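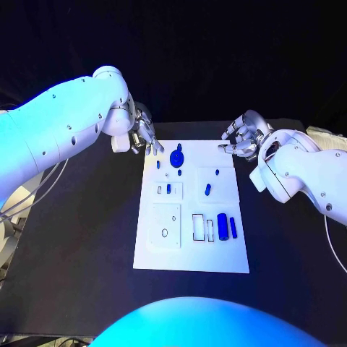

I've always been a sucker for an open day, so when the robotics lab at Rarnstead said it would let the public in for an afternoon in April, I was in the parking lot before the doors opened (and I wasn't even first, a family with three kids and a cooler beat me to it). The lab works on two-armed robots that can handle small assembly jobs, and the star of the day was a machine the staff call Awan. It's mostly white, with thick smooth arms and silver-grey fingers that have far more joints than I expected, and it works over a board full of blue pegs, cylinders, a block and one chunky little gear. Somebody has set the whole thing up on a black table with a black backdrop, and the robot's chest glows this wild bright blue, so the kids went straight for it.

Kulsoom Sial runs the hand team, and she was happy to let us crowd in and ask silly questions. Mine was why anybody would bother with fingers when a simple clamp is cheaper. She laughed and handed me a spare peg. "Now put it in a hole with a clothespin," she said. Point taken!

The board is the lab's practice course. Each part has a place it belongs, and Awan has to work out how to pick it up, which way to turn it and how hard to push. The pushing is the tough bit, according to Kulsoom. Her team logged 2132 tries over the winter, and plenty of them ended with a peg rolling across the floor.

I stayed for two rounds of the demo. The first went smoothly, if slowly – you could eat a sandwich while it thinks. On the second, Awan fumbled a peg, stopped, and went back for it, and the room made exactly the noise a crowd makes when a toddler gets up after a fall. I clapped. I'm not ashamed.

Haris Shaikh, the youngest engineer there, let me try the same job wearing thick work gloves. I was terrible at it! The gear was fine, but a thin rod got away from me twice, and a girl of maybe eight told me I should slow down.

Over 200 people came through before closing, and the lab ran out of coffee by three. The team is taking the demo to Vuvside next, with a new set of parts and, Haris promised me, a faster robot. I've already asked if I can bring my own gloves.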